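Prikuvport Releases Good-Practice Standard for Hand-Held Gripper Demonstrations

Document sets out shared rules for operator safety, table setup and record keeping

PRIKUVPORT, January – The Drona Institute for Applied Automation today released the Prikuvport Standard, a set of working rules for sites that collect manipulation demonstrations with hand-held grippers. The standard is open to any laboratory, contractor or school that wishes to adopt it, and it may be used without charge.

Demonstrations recorded by people are now a common starting point for teaching robots to handle household objects. Until now, each site in the Drona network wrote its own instructions. A review carried out last year found that the same task was being set up and described in different ways from one site to the next, and that recordings from separate sites often could not be combined without a good deal of repair work.

The review covered 209 sessions. In 74 of them, the written record did not list all of the objects on the table. In 28, the marker check before the session had not been signed. The institute regards both as failures of procedure that a short common checklist can prevent.

The standard is divided into four parts: the operator, the equipment, the work surface and the record. It applies to tabletop tasks performed by one operator with one or two grippers, including the handling of cloth and other soft items.

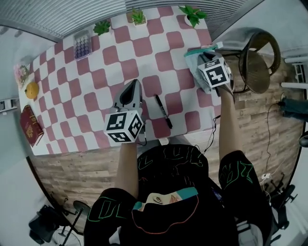
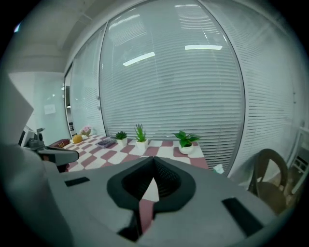

Two-gripper work at a table with a checkered cloth, potted plants and a red book.

Uzma Rajput welcomed the section on operators and said that rules of this kind had too often been written for the equipment alone. A person who is tired or reaching too far will produce poor demonstrations however well the grippers are calibrated, Rajput said, and the right to stop a session should never depend on how many recordings are still owed that day.

Under the operator section, no one may be asked to perform more than 200 demonstrations in a working day. Operators may pause or end a session at any time and do not have to give a reason. Sites must provide seating close to the work area, and the height of the table must be reviewed with each new operator before the first recording.

The equipment section requires that fiducial markers, where fitted, be inspected for dirt, scratches and lifted corners before each session. Cables attached to a gripper must be long enough to allow full reach across the table. Power cords on the floor are to be routed away from the operator's standing position, and cases and stands that are not in use should be kept clear of the walking path.

For the work surface, the standard asks sites to keep a varied set of everyday objects and to change their arrangement on a written schedule. Patterned table coverings are allowed and must be named in the record. Lighting and the position of window blinds are to be noted at the start of the session and again if they change.

The record section calls for a plain-language task description, a full list of objects and a note of every failed attempt. Failed attempts are to be kept and labeled – they may not be deleted by the operator or by the site. Any person who may be visible in a recording must give consent in writing beforehand, including visitors and staff who are not taking part.

"We wanted a document that a new site could read in the morning and follow in the afternoon," said Dinesh Mishra, who led the drafting group. "The longer technical notes are in the annexes for those who need them."

The Pant and Plilten sites will be the first to work under the new rules. Each will complete a self-assessment after three months, followed by a visit from reviewers based at another site. Findings will be published with the next revision of the standard.

Organizations that wish to adopt the standard or send comments on the text may write to the standards office at the Drona Institute for Applied Automation, Prikuvport. Printed copies, including the checklist and annexes, are available on request.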